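Intro to Warehouse Automation
Week 6 handout: Reading a Simulation Package Before You Pay for It
Instructor: Mireille Daher

Bring this on Tuesday. Bring the Vodberg price sheet too, if you still have it.

Our product this week is Presow, the virtual warehouse kit sold by Vodberg. You get a conveyor hall, a two-armed robot to stand in it, and a license that runs out sooner than you think. The base package is 700 dollars a seat. The extra hand models are 200 more, which the brochure mentions once, in gray.

Start with the hall. Vodberg calls it "a complete sorting environment." It has roller conveyors that meet at angles, bins and plenty of floor. Whether that makes it complete depends on what you sort for a living.

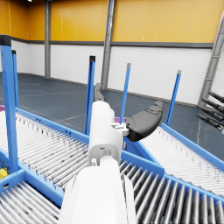
Figure 1. Presow conveyor hall, view over the arm toward the junction.

Junctions are where I would spend my trial period. Anybody can simulate a box going straight. Ask the vendor what happens when an item reaches the gap between two roller beds, and whether the rollers drive it or it just slides along on good intentions. Kilian Trummer ran the trial copy for our lab in February and his notes are on the course page. He liked the conveyors. He was less kind about the manual, which defines "contact" three different ways – one of them by pointing back to the other two.

Next, the hands. Read the spec sheet with a pencil and mark every number that comes without a unit. Then find out the following:

Which finger joints are driven, and which just follow along?
Is grip force computed, or does the object stick to the hand once it gets close enough?
Can you change the friction of the pads without calling support?

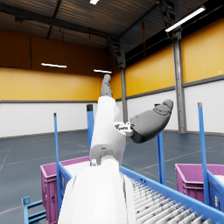

If the sales rep answers the second one with the word "realistic," write that down and ask again. Mabaso, the cheaper rival, at least admits in its manual that small objects stick. I find this restful.

Two arms cost more than one, in computing time as well as money. The demo everyone gets shown is a handoff from left to right, done slowly. Before you are impressed, work out whether your own job needs a handoff at all. A lot of sorting is pick up, move over, let go.

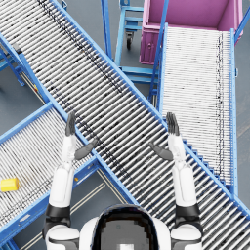 Reach is the other thing to check. Put the robot where it would stand in your building, list the spots it has to get to, and try the farthest one first. Last term's group did it the other way around and had a lovely week until Thursday's worth of work turned out to be 2 inches too far away.

For next time: write one page comparing Presow with either Mabaso or Turen. Include the total price for 3 seats with hands. Screenshots don't count toward the page.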